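Oct 30, 2023
By our workshop correspondent

I've been going on about loose cables on robot benches for as long as I've had this column, so you can imagine how pleased I was when the Brerkeck test shop finally put its house rules for small assembly cells on paper. They came out this week, they fit on two sides, and I read them over a cup of tea.

The rules cover any bench where a robot arm handles circuit boards. Fixtures have to be fixed to the bed before the arm is powered - no resting a plate in place "just for one run". Every new grip position gets 100 slow cycles with a person at the stop button before anyone turns the speed up. And each cell keeps a log that stays with the cell, even when the people move on (I could hug whoever wrote that one).

The push came from Zurent, which makes the fixture plates, and from the Pomska site, where they'd been keeping their own records since July. Pomska logged 3,619 insertions under a draft of the rules and stopped to write up 741 of them. That sounds like a lot of stopping! But most were tiny things, a board sitting slightly proud or a clip that wanted a nudge, and under the old habits they'd have gone straight past.

My favourite bit is the page on fingers. The gripper should come in with a pad on either side of the part, and the person setting it up has to check the clearance to the neighbouring clips by eye as well as on screen. Fiddly work when a board is standing on edge in its plate.

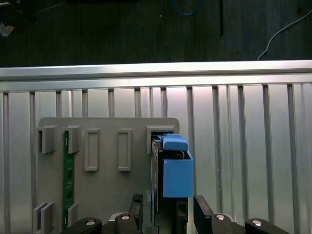 Kiani wrote in to say the slow cycles are fine on paper but will eat most of a morning, and asked whether a cell that's already done 900 clean runs could skip them after a finger change. As I read the rules it couldn't - new fingers count as a new grip. I've passed the question on to Brerkeck all the same, and the comment period is still open if you'd like to add yours.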